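Eser Programme: Teaching by Demonstration in Small-Batch Handling
Progress report to the Covach Fund, second reporting period
Submitted by Brollitden, May 10, 2022

We use cookies to improve your experience on this site. By continuing to browse you accept our use of cookies. Accept | Manage settings

1. Purpose of the report

This report covers the work carried out under the Eser programme since the interim statement submitted in February. It sets out what has been delivered against the agreed plan, where the plan has been altered, and what support is requested for the remaining period. The financial statement is supplied separately and is not repeated.

The Fund will recall that the programme asks whether production staff with no training in programming can show a robot arm a handling task well enough for the arm to carry it out afterwards. Two methods of showing are under study. In the first, the person takes hold of the arm and leads it through the task. In the second, the person guides it from a desk with a hand controller, either on the real arm or in simulation.

2. Work completed

All demonstrations in this period were of a single family of tasks: approaching a branched fitting, closing the gripper on one of its arms, lifting it and setting it down in a given position. The fitting was chosen with our industrial partner, Szűcs, whose staff handle parts of this kind daily and find them awkward to pick up by machine. The flared ends leave few places where two fingers can close squarely, and a grip that is sound on one branch may be poor on the next.

The target for the period was 100 accepted demonstrations by remote control in simulation. This was met. A demonstration is accepted only if the part is lifted clear, held without slipping and put down within the permitted distance of the mark. Those which failed on any of these points were kept in a separate store, as they are of use in training the model to recognise a poor grasp.

A further 32 demonstrations were recorded by leading the real arm by hand. This is fewer than planned. The arm was out of service while a wrist bearing was replaced, and the sessions lost could not all be rearranged around the shift pattern at Szűcs. Dorota Nowicki has agreed a revised timetable with the plant and the shortfall should be made good in the next period.

Fourteen members of the Szűcs workforce have now taken part. Each received the same short introduction and was then left to work at their own pace, with one member of our team present to answer questions. Most preferred leading the arm by hand at first. Several changed their minds after a second session at the desk, chiefly on the ground that the controller allowed them to make small corrections close to the part without the weight of the arm working against them.

The final approach continues to take the greater share of each demonstration. Participants move quickly through open space and then slow down markedly once the fingers are near the branch they intend to grip. The model learns this change of pace along with the path, and in early trials it hesitated near the part for longer than any of the people who had taught it.
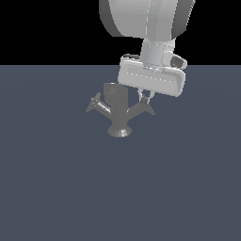

Cillian Egan asked at the review meeting whether the slowing down was a fault at all, and said that he would sooner have an arm that took its time over the last few centimetres than one that knocked the part over. He added that the people on the line would judge it the same way, and that the report ought not to promise a faster approach simply because speed was easy to measure.

The team accepts the point in part. Speed has been removed from the list of measures by which a demonstration is accepted, but it will still be recorded. Where the model pauses longer than its teachers did, this will be treated as a matter for correction.

3. Changes to the plan

Two changes have been made with the consent of the Fund's officer.

The first concerns the view given to the person at the desk. The original plan allowed for one fixed view. Participants found it hard to judge depth, and in many of the rejected attempts the fingers closed in front of the branch or behind it. A second view, from the side, has been added. Jin-sol Maeng completed the necessary work within the existing budget.

The second concerns the order of training. It had been intended to train first on the hand-led recordings and to add the simulated ones later. With the real arm out of service this was reversed. The results are acceptable so far, although the model trained in simulation alone grips too lightly when moved to the real arm, and some adjustment by hand remains necessary. We do not yet know how much of this will disappear once the two sets of recordings are combined.

4. Difficulties and risks

The main risk is one of variety. The demonstrations have been made with a plain floor, a single part and no other objects nearby - conditions which suit the early stages of teaching but do not resemble a workbench at Szűcs. Unless cluttered layouts are brought in soon, the model may perform well in our own tests and badly at the plant. Nataša Kelmendi is preparing a set of such layouts and expects to begin recording with them early in the next period.

A lesser risk is the uneven quality of demonstrations between participants. Five people supplied more than half of the accepted recordings, and the model's habits are visibly theirs. We propose to limit the number taken from any one person, accepting that this will slow collection.

5. Staffing

Ok-hee Heo joined the programme as research technician and has taken over the upkeep of both control stations. There have been no other changes. There were no accidents or reportable incidents in the period.

6. Requests to the Fund

The Fund is asked to approve the carrying forward of the unspent travel allowance, which will be needed for the rearranged sessions at the plant. It is also asked to note the revised date for the hand-led recordings and to confirm whether the public demonstration may be held at Szűcs instead of at Brollitden. The plant manager has given consent in principle, subject to the usual conditions on visitors.

Copies of the demonstration logs, with participants' names removed, are available from Dorota Nowicki on request.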